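牧場見学会に参加して 乳用ヤギと羊の混合経営を見る

5月、若手畜産農家の勉強会で、Liepiņa牧場の見学会に参加した。羊を始めて4年目の自分には、規模の違う経営をじっくり見る初めての機会になった。忘れないうちに書いておく。

集合は朝8時半、牧場入口の資材置き場の前。参加者は25人で、半分以上が就農して10年たっていない人たちだった。長靴はその場で牧場のものに履き替え、消毒槽を通ってから中に入る。車は場内に入れず、下の道路沿いに停めた。

案内してくれたのは場長のPaweena Rungrueangさん。現在の飼養頭数は羊の繁殖雌が200頭で、これに搾乳用のヤギが加わる。羊は肉用の出荷が中心、ヤギの乳は全量を近くのチーズ工房に納めている。以前は羊だけだったが、ラム価格が下がった年に毎月の現金収入がほしくなり、ヤギを入れたそうだ。

最初に見たのは分娩舎。春の分娩はほぼ終わっていて、残っていたのは遅れて種がついた組だけだった。分娩柵は幅1.5メートル、奥行き1.5メートルの組み立て式で、母子を入れるのは原則2日間。双子なら様子を見てもう1日延ばす。うちは場所の都合で丸1日で出してしまうことが多く、群れに戻したあとで母親を見失う子羊が毎年出る。Paweenaさんに聞くと、日数よりも、出す先の群れを小さくするほうが先だと言われた。最初は母羊5、6頭の小群にまとめ、1週間ほどして次の群れに合流させる。これは柵さえあれば来年からできる。

初乳は凍結保存したものを常備している。牛の初乳は使わず、自場の経産羊から搾ったものだけ。小分けの袋に母羊の番号と日付を書いて、古いものから使う。湯せんの温度を上げすぎて固まらせる失敗は新人が必ず一度はやるそうで、湯せん用の鍋の横に温度計がひもで結んであった。

次に放牧地へ上がった。斜面を電気柵で区切り、1区画に入れるのは3日まで。草丈が5センチを切る前に動かす。寄生虫対策もこの輪換が基本で、駆虫薬は全頭一斉には使わない。まぶたの裏の色を見て、貧血の出ている個体にだけ投与する。担当のBernice Kwofieさんが実際に1頭ずつつかまえて見せてくれた。慣れると1頭10秒かからない。色見本のカードは日に焼けると色が変わるので、毎年買い替えたほうがいいとのこと。自分のカードは3年使っているので、帰ってすぐ注文した。

水は沢水ではなく上水を引いている。工事費はかなりかかったが、夏場に沢が細る心配がなくなった。給水槽は柵の境目に置き、両側の区画から飲めるようにしてあった。冬の凍結については、配管の末端を少しだけ流しっぱなしにしてしのいでいるという。

昼食は集会室で、ラムのカレーとヤギ乳のヨーグルト。ここで参加者同士の自己紹介があった。タイの実家もヤギ農家だというUsa Sitthichaiさんは、来年から親戚の土地を借りて30頭で始める予定で、屠畜場までの距離をしきりに気にしていた。うちの地域でも一番近い処理場まで車で2時間かかる。共同運搬の話は前から出ているが、出荷日をそろえるのが難しく進んでいない。この話題だけで昼休みの大半が終わった。

午後は記録と経営の話。Liepiņa牧場では耳標の番号ごとに、分娩数、離乳時体重、蹄の状態、治療歴を残している。以前は紙の台帳で、今は事務所のパソコンに入力し、柵のところでは紙に書いて夕方に写す。入力の手間は1日15分程度。淘汰を決めるときに感情が入りにくくなったのが一番の効果だとPaweenaさんは話していた。2年続けて離乳頭数が基準に届かない母羊は、どんなに人なつこくても残さない。
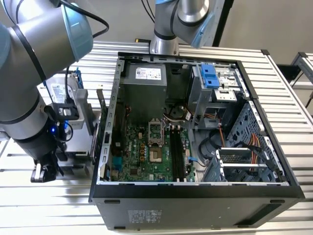 資金の話は、農協の融資担当を経て独立したCauã Meirelesさんが担当した。若手がつまずくのは設備投資の額より、最初の出荷までの運転資金だという。羊の場合、種付けから出荷まで1年近く収入がない。計画書には月ごとの残高を必ず書き、一番残高の減る月がいつなのかを自分の口で説明できるようにしておくこと。借りる側の席に座った経験があるので耳が痛かった。自分の計画書は年単位でしか作っておらず、2年目の冬に飼料代の支払いで苦労した。

質疑では、補助金で建てた畜舎の使い道の制限、獣医の確保、犬の導入の三つに質問が集まった。獣医については、羊を診てくれる先生が県内にほとんどおらず、牧場では年2回、県外から来てもらっている。近隣の農家と日程を合わせて交通費を割っているそうで、うちの地域でもまねできると思う。牧羊犬は、訓練済みの犬を買うか自分で育てるかで意見が割れたまま時間切れになった。

解散は15時半。帰りがけに毛刈り場ものぞかせてもらった。床板が傷んで張り替え中だったため、実演は見られなかった。羊毛は引き取り先がなく、大部分を果樹園の敷き草代わりに渡しているという。うちも同じ状況だ。

次回の見学先は未定で、世話役のMarites Aquinoさんが候補を募っている。個人的には、100頭未満で専業としてやっている牧場を見たい。持ち物は着替えの上下と靴下の替え、筆記具。今回、雨具を車に置いたまま放牧地に上がってしまい、途中の小雨でメモがにじんで読めないところがある。給水管の埋設の深さも聞いたはずなのだが、その部分が読めない。知っている参加者がいたら教えてほしい。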